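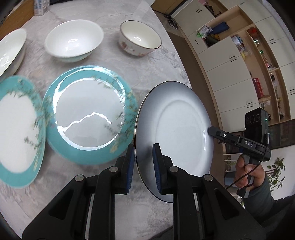
The landlord of our flat in Wovodport left the kitchen full, and I want to ask you about washing dishes by hand in very hard water. My wife and I came here two months ago and we have no dishwasher and no place for one. I wash everything the same evening, I rinse it, I put it in the rack, and in the morning there is a gray film on everything. The glasses are worst. On the white bowls it is difficult to see until the light falls inside them, but on the small cream one with the pink and red flowers I can feel it with a finger, and I like this bowl, so I do not want to scratch it. My question is simple: is it the soap, the water, or me?
kettlemoss, first post

—

tarn_and_fell wrote:
It's the water. Wovodport is on chalk. I lived there nine years and my kettle looked like the inside of a cave. Dry everything with a towel right after rinsing and the film never gets a chance to form. Problem solved, no money spent.

—

oldpantry wrote:
Partly the water, but I'd bet you use too much soap. Hard water and soap make scum together. People see few bubbles, so they squirt in more, and then it gets worse. Which soap do you have? A liquid detergent or a real soap bar?

—

kettlemoss wrote:
Thank you both. It is a real soap, in a block, brand Vernow. I bought it because it is sold without plastic. And yes, I use a lot of it, because it makes almost no bubbles here. At my mother's house the same kind of block made a mountain of foam. I thought this one was old.

—

oldpantry wrote:
There's your answer. Real soap reacts with the calcium and leaves scum behind. Liquid detergent mostly doesn't. Change it for a week and write back.

—

Dunlin88 wrote:
I disagree with "change it". I've used block soap in hard water for years. The trick is a vinegar rinse. One tablespoon in the second basin, dip, then clear water. My plates are fine. Telling everybody to go back to plastic bottles is a bit lazy.

—

oldpantry wrote:
Refill shops exist, Dunlin. I have had one bottle for ages. And a second basin with vinegar after every meal is a lot of work for a person with a small kitchen.

—

Dunlin88 wrote:
It's a bowl of water. It takes ten seconds.

—

tarn_and_fell wrote:
Careful with vinegar if any of your dishes have gold or metallic decoration, or if the pattern is painted over the glaze. My aunt's tea set went dull that way. Also keep it away from real marble counters, it etches them. Ask me how I know.

—

kettlemoss wrote:
The table has a marble pattern but I am not sure what it is made of, so I will keep the vinegar in the sink. About the decoration, how can I know if it is over the glaze or under it?

—

tarn_and_fell wrote:
Run a fingernail over it with the bowl dry. If you feel a small step at the edge of the color, it's probably on top. If it's all smooth, it's probably under. Not a perfect test.

—

marrowbean wrote:
Can I ask a stupid question? Why not get a filter jug? My sister in Kutorano has one and swears by it.

—

oldpantry wrote:
For drinking, sure. For washing dishes you'd be filling that jug all evening and paying for cartridges. A proper softener under the sink is another thing, but our quote was 1000 before fitting, and kettlemoss is renting.

—

kettlemoss wrote:
Yes, we are renting, so no softener. I wrote to the agency, Cârstea, and they answered very politely that the water is safe to drink. I did not ask this, but it is good to know.

—

marrowbean wrote:
Ha. Sounds like every agency I ever had.

—

kettlemoss wrote:
I am back with results. First I tried the method of Dunlin88 for four days. The film was much less on the plates and the bowls, but the glasses still had it at the bottom, and my wife complained about the smell in the evening. Then I bought a liquid in the refill shop near the station, 200 ml to try, and I dried with a towel. Now the glasses are clear. The old film I removed with warm vinegar water and a soft cloth, but not on the flower bowl, because I felt a little step with the nail. For that one I used only baking soda paste, very gently, and it is better.

—

Dunlin88 wrote:
How long did you leave the glasses in the vinegar water? If you only dip them for a second it won't do much.

—

kettlemoss wrote:
Only a second, I think. You wrote "dip", so I dipped. I will try longer with two glasses and keep the others as they are. The block of Vernow I moved to the bathroom, where it makes the same problem on the sink, but there I can use a sponge.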